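Robots, chores and one more door

My sister-in-law asked me over cookies last night (it's December 24, 2025, and the oven has been on since breakfast) when she'll be able to buy something that folds towels and lets the dog out. I said I'd write it up, so this is for her and for anybody else up to their elbows in dishes.

I've been following the Arnthorpe simulator since March, mostly because it lets me watch a gripper go about ordinary housework on my old laptop, with no 3,000 dollar arm to buy first. Dishes get all the attention, but I've grown fond of the smaller stuff, the things we do 60 times a day with a bag on one arm.
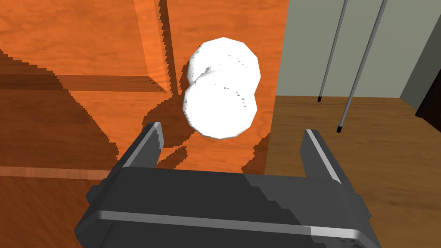 Mbwambo wrote in to say that doors are the whole ballgame, and that a machine that can't get from the kitchen to the laundry room isn't going to do anyone's laundry. I have to agree! Every knob in my own house has its own temper, and the pantry one needs a little hip.

So can they do it yet? Some of it, I think, on a good day, and slowly. Getting hold of a thing is one job, and turning it, pulling, and backing out of the way while the door swings at you is a good many more. I'd pay 400 dollars tomorrow for a helper that managed five chores in a row without me hovering (I'd probably hover anyway). 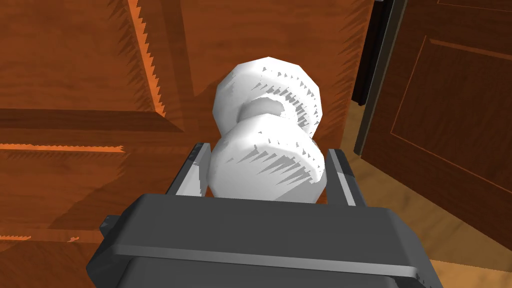 Fingers on either side of a white door knob, in simulation.

Next time I want to get into drawers, which I have opinions about. Now I really must go check on the rolls.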